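Lurby 2 review: a recording program for teleoperated demonstrations

May 25, 2021

Our group teaches a two-armed robot to do small kitchen jobs, and for this we need many good examples made by a person who drives the arms from a distance. For the first months we recorded with our own scripts. They worked, but every week something was missing: a camera stream, a hand angle, the name of the task. In the end we bought Lurby 2, and I promised my colleagues that I would write down what I think of it after serious use.
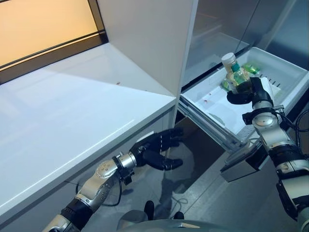 P. Kaewmanee
Data collection lead, Bamico

I will start with the numbers. We recorded 1392 demonstrations with it, in 7 tasks. The hardest task is the fridge drawer: reach into the open drawer, take a bottle, bring it to the white counter beside the fridge. It sounds simple when you say it, but for the person who drives, it is tiring. The drawer is low, the side walls are close to the fingers, and a clear bottle is not easy to see through a head camera.

Installation took one afternoon. The guide is written in clear language and I had no trouble to follow it, except for the page on hand calibration, which describes a menu that was moved in a later update. I lost an hour there. The support people answered politely and the next day the page was corrected.

What I like most is the start and stop of an episode. Before, the operator had to ask a second person to press a key, or to let go of the controls. In Lurby you use a foot pedal: one press begins, one press ends, a long press throws the episode away. It is a small thing, but operators are much more willing to discard a bad attempt when it costs them nothing. Our old data was full of attempts which should have been deleted and were kept only because deleting was a bother.

The second good thing is the reviewing screen. All cameras play together with the joint curves under them, and you can mark the moment of grasp, the lift and the release. For tasks with two hands you can mark each hand on its own line. We use this a lot, as the left hand often has its own part to play at the counter and we want the system to learn both parts with the correct timing.

Now the weak points. The timestamps of the hand were later than those of the cameras. The difference was small, and in a slow task you would not notice it. In a grasp you do notice: the fingers in the data close after the fingers in the video. There is a setting to correct this, but it is hidden in a text file, and you must measure the delay by yourself. For a program at this price I expected it to be done automatically.

The labels are also too strict. A task can have only one success mark. If the bottle comes to the counter but falls over when it is released, I would like to say "grasp good, placing bad" — and this is not possible, so we keep a separate table for it. 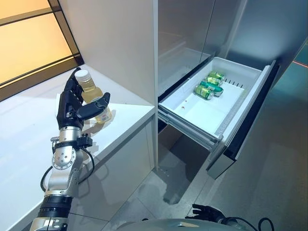

Do I need to change the position of the objects between episodes?

Change them after every episode, even when it slows you down. Our first 100 recordings of the drawer task were made with very small changes, and the system trained on them reached for the same corner each time. Move the objects, turn them, take some out and put different ones in. Lurby can show a random layout card before each episode, and I recommend to switch this on from the first day.

We also tried Kilemitz for a short time before we decided. It is lighter and it starts faster, and for one arm with a simple gripper I would perhaps choose it. With five-fingered hands it wrote very large files and the playback was not smooth on our computer.

Export is without surprises. You choose the streams, the rate and the folder, and a check runs at the end which lists every episode with missing images. Please read this list. Twice I did not, and I had to repeat the training.

The next update is planned for August, and according to the release notes it will allow more than one success mark. I will add a note under this review when we have tried it.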